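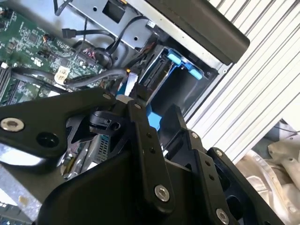

I write again on the subject of fault 172 on our disassembly cell, which I reported in March and which I then believed was solved. It is not solved. The arm still goes into protective stop when it approaches the drive latches, and last time it did not stop early enough and we lost a cable. The approach is difficult in these desktop machines, as the members with the same cell will know. A flat white ribbon cable stands up just above the middle link of the gripper, and the lower blue tab is partly hidden behind the linkage, so from the wrist camera it is hard to judge how much room is left. The vision part reports the tab as found also when it sees only half of it.

Anwara Dissanayake wrote:
> Hello Orvokki,
>
> We had the same number on our Brultau controller. In our case
> it was the force limit. Someone had copied the parameters from
> the Tromar screw station and the limit was far too high for
> work near cables. Please check that yours is not at 3500 in the
> approach block. It should be much lower there, and high only in
> the block where the latch is pulled.
>
> Also, do you clear the fault from the pendant or by the reset
> button at the door? With the button the tool offset was not
> loaded again, at least in our version. The arm then worked with
> the old offset and nothing on the screen told us so.
>
> Did anybody have a hand inside the fence when it happened?
>
> Anwara

Thank you, Anwara. I answer your last question first. No, all of us were outside. But I was on my way to the door, and I would have been inside one minute later, so I take the question seriously.

I have now gone through the log for the whole shift. There are 13 stops with fault 172. After 2 of them the arm was started again with the button at the door, and the cable was torn in the run after the second one. This agrees well with what you describe. The force limit was also wrong, exactly the value you wrote. I do not know who put it there. It may have been me.

What we have done until now:

1. The force limit in the approach block is lowered. The pull block is unchanged.

2. The reset button at the door is covered. Faults are cleared only from the pendant, and the person who clears must read the tool offset aloud from the screen before the start.

3. The wires beside the drive are looked at before each approach. In this type of case, red and black wires come down through the middle and a looped black cable curls over the drive, with the gripper tips pointing up into the same area. If a wire lies over the latch, the operator stops the cell and moves it by hand with the arm locked.
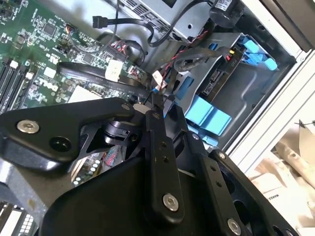
4. The vision part must see the whole tab before the arm may go down. This is not ready. I tested a stricter threshold, but then it refuses too many good machines, and Pitkänen are not happy with us when the pallets stay in their hall.

I would be glad for advice on point 4. Does anybody in the Ikari group use a second view from above for the latch? We have only the wrist camera, and when the fingers are on both sides of the carrier, the gripper itself covers a large part of the bottom of the view.
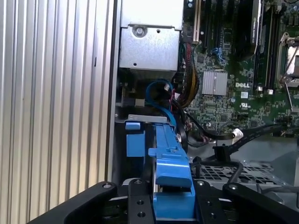

Fingers on each side of the blue drive carrier, Dell board to the right.

I also ask that those who use the same controller version look in their logs for 172 followed by a reset at the door. The stop itself is easy to see, but the old offset is not written anywhere in the log. I found it only when I compared the positions by hand. If you find the same, please send me the lines before and after the fault. I will collect them and write to the supplier in one message.

Until then our cell runs at reduced speed, and during the approach no one opens the door.

With kind regards,
Orvokki Savolainen

Recent messages on this list
Re: Fault 172 in approach block, again
Tromar screw station: bit does not release
Brultau pendant, language resets to French
Ikari group: notes from the spring call
Re: Re: Door switch wiring, which colour?
Spare finger plates wanted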